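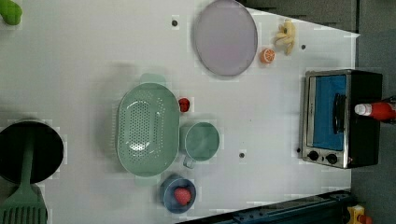 Collecting Demonstrations for the Kitchen Table Task

The Sturno project began its second stage of data collection in February. The purpose of this post is to record how the work is organized, which decisions have been settled, and where the procedure remains open. It is written mainly for readers who followed the earlier posts on the block-sorting work at Gorkmont and have asked what a richer set of objects would involve.

The task family is simple to state. An arm is guided by a human operator through a short household action, such as moving a piece of toy food to a plate or placing a bottle upright. Each completed action is stored as one episode, together with the camera streams, the joint positions and a written instruction. The learning system receives these episodes and nothing else. It has no model of the kitchen and no list of object names beyond the words that appear in the instructions.

The target for this stage is 300 accepted episodes. An episode is accepted when the operator and a second reader agree that the instruction matches what was done. Episodes in which the object slips and is recovered are kept, provided that the recovery is complete. In the first stage such episodes were discarded, and the resulting policy had very little idea of what to do after a poor grasp. 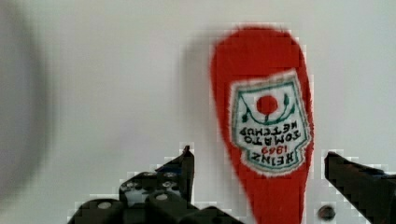

Wording has required more attention than expected. Two operators, asked to describe the same action, will often choose different nouns and different levels of detail. One writes "pick up the ketchup"; the other writes "grasp the red bottle near the label." Both forms are allowed under the current rules. What is not allowed is an instruction that depends on something outside the episode, such as "put it back" or "the same as before." These phrases were common in the early logs and had to be rewritten by hand.

Layouts are changed after every 9 episodes. The operator moves the small items freely, while the toaster oven stays on the table. The earlier practice was to change the layout once per session, and it produced a system that reached for familiar positions whether or not anything was there. The shorter cycle costs time – around a minute for each change – but the variation it gives cannot be added afterward.

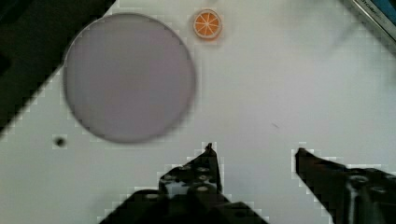 Approach paths are treated in the same manner. Operators are asked to begin from different heights and from either side, and to avoid the habit of settling above the object before descending. A certain amount of hesitation is natural in teleoperation and is left in the record. Long pauses are trimmed by the Muneo software, which marks any interval without motion and leaves the final decision to the reader. The marking is reliable for the arm itself. It is less reliable for the gripper, whose small closing movements are sometimes taken for stillness, and those intervals are now checked one at a time.

Storage follows the Zieliński naming scheme, with the layout number placed ahead of the episode number. Rejected episodes are stored separately with a short reason. It is hoped that they will be of use later in training a success detector, although no work on this has been scheduled.

One question remains under discussion, namely whether the wrist view and the overhead view should be weighted equally in training. The overhead view gives the relation between objects; the wrist view gives the last part of the grasp. At present both are supplied at the same resolution, and comments on this point were invited when a draft of this post was circulated.
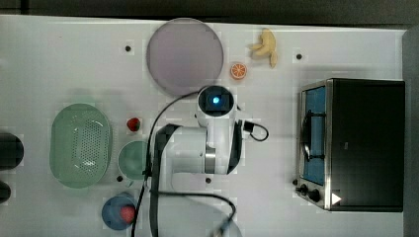

Muneo users who replied to the draft were of the opinion that equal weighting should be kept until a comparison had been run on held-out layouts. They added that in their own trials the overhead view had been most useful early in an episode, and that dropping either view at random during training had helped more than any fixed ratio. The suggestion has been noted, and a run with random dropping will be prepared once the remaining layouts have been recorded.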